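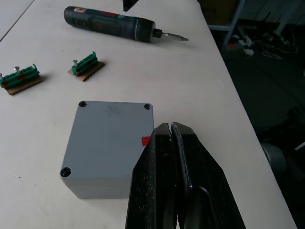

Our house groups share one teaching time over a Clurnetel conference line, and the sound keeps dying at the Lozano Street house right as the prayer starts. I opened this ticket because it has happened at 3 gatherings now and I'm running out of things to wiggle! The line comes into that house through a gray plastic junction box, the same general sort as the one on the white table here, with round screw holes at the corners of the lid and a few scuffs on top, and I had it down as the suspect for ages. It isn't my suspect any more, but I'll get to that.

Status: open
Opened: 24 May 2024
Affects: Lozano Street (the Bomberg Road group hears everything fine)

What happens: somebody at Bomberg Road leads the singing, no trouble at all. Then the teaching, no trouble. Then the leader says "let's pray," everybody goes quiet, and Lozano Street gets nothing. No beep, no goodbye message, the speaker just sits there with its green light on. People there usually wait it out with their heads down (we are very patient, or possibly very sleepy), and after around four minutes someone texts me to ask if we're still going.

What I've tried so far

First thing, I swapped the speaker with the one from Bomberg Road. Same result, and the swapped one worked perfectly in its new home, so I put them both back.

Second, I took the lid off the wall box and looked at the wires. Everything was snug. I put the lid back on and we had the same dropout at the very next gathering.

Third, I changed the start time in Stostar, which is where we keep the schedule and which calls both houses for us. I had a theory that the call was booked for one hour and we were running past it. Nope, it's booked for 2 hours and we've never gone that long, not even at Easter.

Fourth, I stayed on the line by myself one evening with the TV going beside the phone. It held the whole time. I was so pleased with myself, and then of course it dropped again when we had real people.
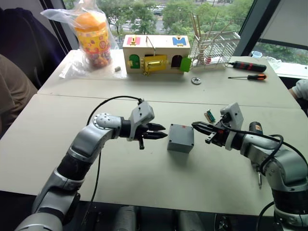 Small gray box on the table.

So here's where my head is now. The TV never stops talking, and we do. We keep long silences on purpose, it's how this bunch has prayed from the very beginning, back when we were one living room and a pot of soup. If there's a setting somewhere that decides a quiet line is an empty line, then we're exactly the people it would catch. What I can't work out is why only one house gets cut. Both groups are quiet together!

I went looking in the Stostar menus and found a page for each location. Bomberg Road says "Host." Lozano Street says "Listener," and under that there's a box called "Release idle listeners" with a check in it. I haven't touched it yet - the last time I unchecked something in there I sent the potluck reminder to everyone twice.

Questions for whoever picks this up:

Is "idle" measured by sound, or by someone pressing a key?
If I uncheck the box, does the call still hang up by itself at the end, or do I need to ask someone to do it?
Can both houses be hosts? We like taking turns with the teaching, and we don't really have a main location.

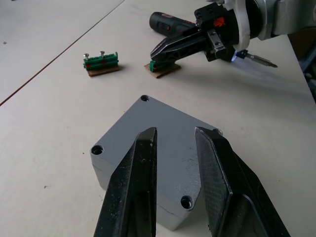
Ruth Mamani: Idle is measured by sound, so yes, a long silence will do it. Go ahead and uncheck the box for Lozano Street. The call will still close when the booked time runs out. You can have two hosts, and hosts are never released for being quiet, so for a group that trades off I'd set both that way and leave it. Change it before the call starts, because it won't take effect partway through.

Thank you, Ruth! I've made both houses hosts and unchecked the box too, for good measure. No extra potluck reminders went out that I know of. We have a prayer evening with both groups coming up in June, with plenty of quiet in it, so please keep this open until then and I'll write back with how it went.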